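I own more cups than I have shelf, and in October I decided to do something about it. The plan was simple. Every cup would come out of the kitchen, get looked at, and earn its place or go in the box for my neighbor Ailbhe, who runs the swap table at the Roltville library and has never refused anything in her life.

The mugs went fast. I don't drink enough coffee to justify the one from Zilow, where I worked for two summers and was mostly unhappy. The tall glasses stayed. The travel mug with no lid went, came back, and went again.

Then I got to the plastic ones, and things slowed down. Plastic cups are supposed to be the easy part – they cost nothing, they scratch, they remember every tomato sauce you ever put near them. I had set aside the whole evening for the glassware and ten minutes for these.

The cat cup took most of an hour.
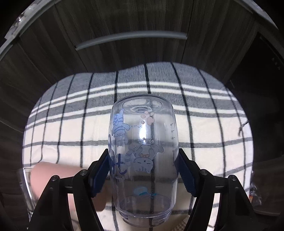
Page last changed: January 18, 2022

It has a measuring scale up the side, which I have never once used, and a cat on its back wearing a small orange bow, which I look at every morning. There are pink paw prints up by the base, so you only get the full benefit when it's upside down in the drying rack. I put it in the box. I took it out. Ailbhe got the lidless travel mug and a gravy boat.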